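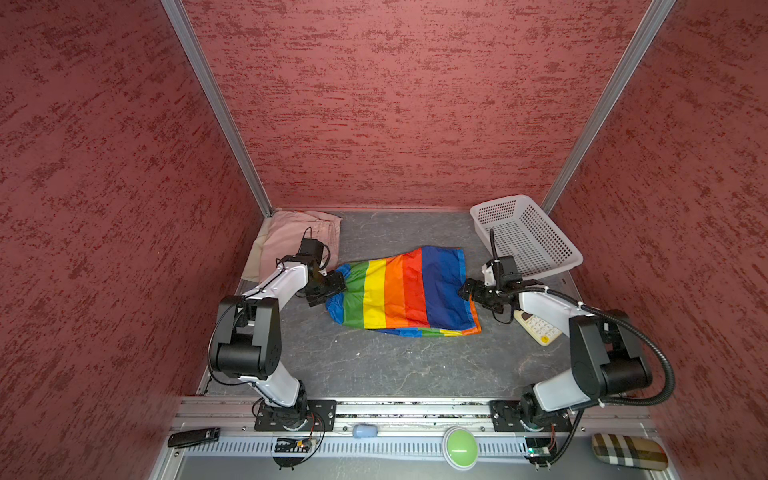
LANIS – October 19, 2018

1/ The Florkance Entertainment Desk confirms that actress Kiri Ellery and singer Rhys Sutcliffe were married in a private ceremony in Lanis. Representatives for both parties provided a joint statement to this account this morning.

2/ The statement reads in full: "Kiri and Rhys are very happy to share that they are now husband and wife. They thank their families for a lovely day and ask that their home life remain private." No further statement is planned.

3/ The guest list was limited to 20 people. Mr. Sutcliffe's bandmates attended. Guests were asked to leave their phones at the door, and no official photographs of the couple will be released.

4/ Several accounts reported last night that 570 guests were present and that the event was held at a hotel. Both reports are incorrect. The figure of 570 appears to come from the guest list of the Prusance charity gala, which Ms. Ellery attended in March without Mr. Sutcliffe.

5/ For readers new to the story: the couple met on the set of the family drama "Huỳnh," in which Ms. Ellery played the elder daughter. Mr. Sutcliffe wrote two songs for the series and appeared in one episode as a wedding singer.

6/ Neither party spoke of the relationship in public for the first three years. They have walked a red carpet together once, at the "Huỳnh" finale screening, and declined to pose as a pair.

7/ Ms. Ellery addressed the matter briefly in an interview with this desk in March. "I like my work to be seen," she said. "I like my dinner table to be left alone." She did not mention an engagement, and the desk did not ask.

8/ Questions have been received about the dress. It was made by a family friend of the bride and will not be offered for sale. Pages now taking orders for a "Kiri Ellery wedding gown" have no connection to Ms. Ellery – readers are advised not to send them money.

9/ Mr. Sutcliffe's tour is unchanged. All 19 dates will go ahead as listed, starting in Prusance. Tickets already bought remain valid.

10/ Ms. Ellery will return to filming next month. Her representatives confirm that she will continue to work under her own name.

11/ The couple asked that no gifts be sent. Readers who wish to mark the occasion may give to the Lanis Children's Reading Fund, which received 1,000 new picture books from the couple this week.

12/ A correction to post 6: the screening took place in Florkance and was for the second season, and the finale screening was a separate event. The desk regrets the error.

13/ This account will not publish the address of the venue or of the couple's home. Replies that contain either will be removed.

Comments (5)

marlo_tt
Two songs?? I thought he wrote the theme as well

dee.h.reads
So happy for them! I watched Huỳnh with my mom every week and we both guessed it from the wedding singer episode

Paulette G
Is the Prusance show sold out? The link is not working for me.

oldchannel9
570 guests never sounded like her

marlo_tt
@Paulette G there were still balcony seats this morning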